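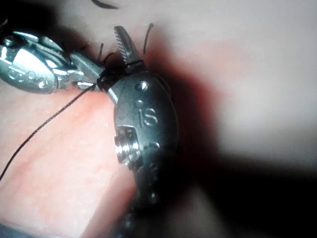
Tillel 6-piece small pliers set, had it since July, finally writing it up. I fix old sewing machines on the side, mostly straight stitch stuff, and small pliers are what I wear out fastest. Drawer full of dead ones. So I'm picky and I'll say up front what I'm picky about. Teeth. I want a narrow jaw with a fine row of teeth down the face and a blunt tip, like the one in the photo, and I want the teeth cut evenly. Coarse teeth chew up a thread guide in one go. No teeth at all and you're chasing a spring across the floor. Tillel mostly gets this right. Mostly.

What's in the roll: long nose, bent nose, flat nose, round nose, end cutter, flush cutter. Canvas roll, ties with a cord. Roll is nice, cord is junk, mine frayed in a week and I swapped it for a bootlace. Pockets are tight at first. They loosen up.

Long nose first, it's the one I grab most. Jaws meet at the tip, really meet, I held it up to the window and saw no light. Teeth go from the tip to maybe halfway back and then smooth. Fine enough to hold a tension spring without leaving marks. Did the whole tension assembly on a black hand-crank machine with just this and a screwdriver. No slips. Best of the six, easy.

Bent nose is good too. Angle is steeper than my old Gagnon pair, took some getting used to. Gets in behind the needle bar where nothing else I own will go. Would buy it alone if they sold it alone. They don't. Annoying.

Flat nose, fine. Nothing to say. It's flat.

Round nose I have used twice. If you make jewlery you'll have an opinion, I don't.

Cutters are the weak spot. Flush cutter was great on thread and soft wire, then I did one piece of spring wire (my fault, I know, the card in the roll says not to) and now there's a nick in it. Gagnon cutter took the same abuse for years. End cutter is OK but the handles are too short for it, you run out of leverage. Ended up using my big ones from the garage instead.

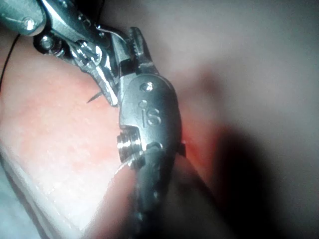 Stacked plates and pivots at the joint, with a hex-shaped bolt.

Joints next. This is where cheap pliers die, never the jaws. You get side play, then the tips stop lining up, then you're done. Tillel uses a box joint on all six and out of the roll they were stiff. Too stiff, my hand got tired. One drop of oil each, opened and closed them a bunch in front of the TV, better by the end of the show. After that they stayed smooth. Checked all of them for wobble before writing this. Long nose, none. Bent nose, none. End cutter has a tiny bit of click to it. Keeping an eye on that.

Same advice for anything with a small pivot by the way. Wipe it, oil it, wipe it again. Lint plus oil turns to glue and sewing machines are 90 percent lint. I keep an old toothbrush in the roll now.

Springs – leaf type, double, one each side. I like them. They don't poke. The Gagnon has a single coil and it pops out, lost it under the bench more than once. Handles are dipped, dull red, thin. Good feel, but the dip on the flat nose already has a split in it near the end. Could be the heat, my bench is by the radiator. Could be just thin dip.

Price. I paid 200 at Nundgate in Grernstead, the big store out by the bypass, and that's for the full roll. Not cheap. You can get a bag of no-name pliers for lunch money and I have, many times, see drawer above. Zachary Fehr at the parts counter talked me out of the bigger Tillel set, the one in the hard case, which was 287 and gives you two tweezers and a case. He said buy the roll and get tweezers wherever. Good call, thanks Zachary. He also said the company replaces cutters if they fail in the first year but I'm not going to send in one I wrecked myself with spring wire. Have some pride.

Things I'd change:
Thicker dip on the handles.
Longer handles on the end cutter.
Sell them single!!
A cord that is a cord.

Who should get it. If you do small mechanical stuff every week – machines, clocks, reels, cameras – yes. The long nose and bent nose carry the whole set. If you need something for the kitchen drawer, no way, too much money. If it's mainly cutters your after, get the Gagnon and skip this.

4 out of 5. Would be 4.5 if the flush cutter was tougher.

Edit Oct 3, 2018: click in the end cutter is a little worse. Still cuts. Leaving it at 4 for now, will post again if it goes.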